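# Bedus smart thermostat: a full heating season and a cooling season with it

We put the Bedus in last September when the old dial thermostat in the hallway gave up for good, and I've been meaning to write this ever since. I wanted to live with it through a proper winter first, and then a summer, and now I have. I love this thing. There are a couple of gripes further down, but if you're on the fence, know that I'd buy it again tomorrow.

## Our setup

Two-story house, drafty in the corners, with a gas furnace in the basement and a central AC unit out back. One zone, which means one thermostat has to make everybody happy from a hallway that's always a few degrees off from the bedrooms. The house had a C-wire already tucked behind the old wall plate, so I didn't need the power adapter. If yours doesn't have one, the adapter comes in the box, though it does mean a trip down to the furnace control board.

## Installation

Getting it on the wall was easy. Power off at the breaker, old plate off, photo of the wiring (do this!), new plate on, wires in, done. The terminals are the push-in kind with little spring tabs and they grip well. There's a bubble level built into the base plate, and the trim ring was big enough to hide the ugly unpainted rectangle the old one left behind.

Setup on the screen asks what kind of equipment you have, and it speaks English the whole way through. It doesn't ask you for a "cycle rate differential." It asks whether your furnace burns gas, oil or propane, and whether you've got a heat pump. Then it runs the heat for a minute, runs the fan, runs the AC, and asks you if each one came on. Mine all did, first try.

## Day-to-day use

The screen is plain white numbers on black, big enough to read from the stairs. You turn the outer ring to change the temperature and press it to hold. My mother-in-law figured it out without being told, and she'd been scared of the last programmable one we owned – the one before the dial, which had a flip-down door and a lot of tiny buttons.

Scheduling is where I really fell for it. You get up to 5 set periods a day, and you can copy a day across the week with one press. We run 68 in the morning, let it slide while we're out, bring it back for dinner and drop it overnight. The preheat feature learns how long your house takes to warm up and starts early so the target is met on time. It took a little while to settle in and after that it was spot on, even on the bitter mornings when the furnace needed a long head start.

The room sensors are sold separately and I'd call them a must in a house like ours. I got two. One lives in the back bedroom and the other in the laundry room upstairs, where the dryer used to throw everything off. You pick which sensors count at which times of day, so at night the system listens to the bedroom and ignores the hallway completely. No more waking up with a frozen nose! 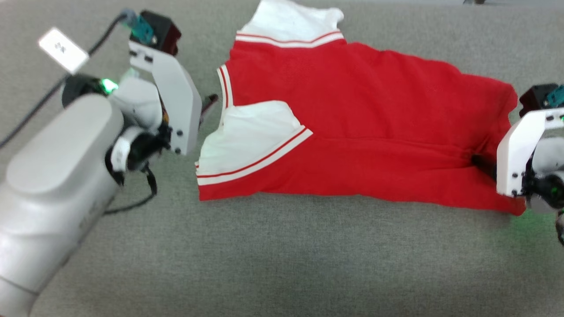
**Duygu Çınar**
*Contributing reviewer, home heating and cooling*

## Did it save us money?

Some, yes. I'm a bit of a nerd about this and kept every bill. Our gas and electric together came to $761 less over 12 months than over the same stretch before. I can't hand all of that to the thermostat. We also sealed the attic hatch and had the return duct taped up in March, and the winter was kinder than the one before. But the furnace run-time report tells its own story, and it shows a lot fewer hours overnight and in the middle of the day, exactly where I set it back.

That report, by the way, is great. It's a simple bar for each day with heat in orange and cooling in blue, and you can tap a day to see when the equipment kicked on. In July I noticed the AC was running nearly nonstop for a setting it had held easily in June. Turned out the filter was packed solid. I swapped it and the bars shrank right back down – I might have let it go all summer otherwise.

## How it compares

Before buying, I borrowed a Grerkari from my neighbor Şükran Öztürkmen, who had upgraded to a two-zone system and had it sitting in a drawer. It's a good thermostat. The touch screen is prettier, and it shows the outdoor forecast. But it wouldn't let me choose sensors by time of day, and I never got used to swiping through three pages to reach the fan setting.

I also looked hard at the Clurkora, which is cheaper and gets you most of the scheduling. If you live in an apartment or a small one-level house, it may be all you need. It has no sensor support, so for us it was out.

## The gripes

- The app signs me out every so often and wants the password again. Annoying when you're already in bed.
- Sensor batteries are an odd coin size. Mine lasted 9 months in the bedroom, and I had to order replacements.
- Vacation mode won't take a start time, only a date, so it kicks in at midnight and you wake up chilly on the morning you leave.
- The printed manual skips humidifier wiring. Bilgin, the company that services our furnace, hooked that up for me during the yearly tune-up and it's worked fine.

## Who should get one

Anyone with a single-zone system and rooms that never agree with each other. If you've got a heat pump with backup strips, read the lockout settings carefully before you start, or have your installer do it while they're there. And get at least one extra sensor with it. Put that one in whichever room people complain about most.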